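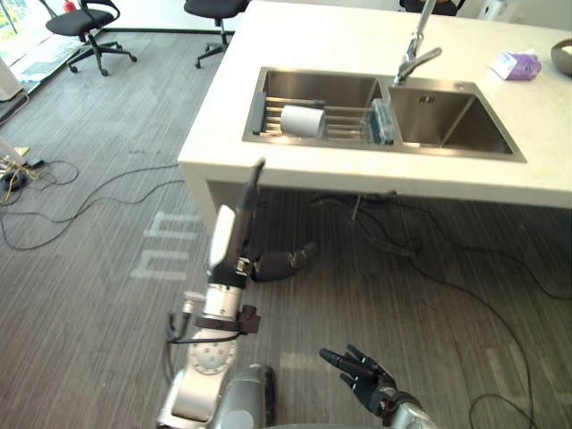 The island sink at Dremberg, with the roll-up rack across the larger basin.

Sink and Dish Rack FAQ

We get more questions about the kitchen island at Dremberg than about any other part of the house, and we love it! The double sink and the roll-up rack went in together when the kitchen was redone, and this page collects what guests and fellow remodelers ask us most.

Why is one basin bigger than the other?
Big pots! The larger side takes our widest stockpot flat on its base, and the smaller side stays free for rinsing salad, draining pasta or filling a kettle while the dishes are going on next door.

What is the rack made of?
Metal rods with a dark rail at each end. It lies right across the top of the basin, so drips go straight down into the sink and the counter stays clear.

Can I put a hot pan on it?
Yes, straight from the stove. Please lift pans on and off, though — dragging them marks the rods.

How much weight will it hold?
We keep it to 22 pounds, spread out. A full load of dinner plates is fine. For the cast iron, use a trivet on the counter.

Where does it go when nobody is washing up?
Roll it from one end and stand it in the cabinet with the baking sheets. Most days we leave it out, to be fair. It's so handy for cups and little containers that putting it away feels like a chore.

Does the faucet reach both sides?
It does. The neck is tall and swings over the divider, so you can fill a bucket without tipping it. Lift the lever gently, because the pressure is good here. Hot water is set to 116 degrees.

How do you clean the steel?
Dish soap and a soft sponge, wiping with the grain, then a dry towel. Once a month we do a baking soda scrub and it comes up beautifully. No steel wool and no bleach, please.

And the white stone?
Warm water and a drop of soap. Coffee, red wine and turmeric should be wiped up right away. We reseal the top every September, and the island is off limits for 6 hours while it sets.

Is there a garbage disposal?
No. Scrape plates into the compost pail first. Whatever you catch in the strainers can go in there too.

Can two people work at the sink?
Easily, one washing and one rinsing. We've had four around the island at once for a Marchetti family pasta night, which was loud and wonderful.

Can I buy the same rack?
Ours came from a small kitchen shop in Mudent. Measure your basin front to back before you order, and add an inch or two for the rails — ours was a close fit!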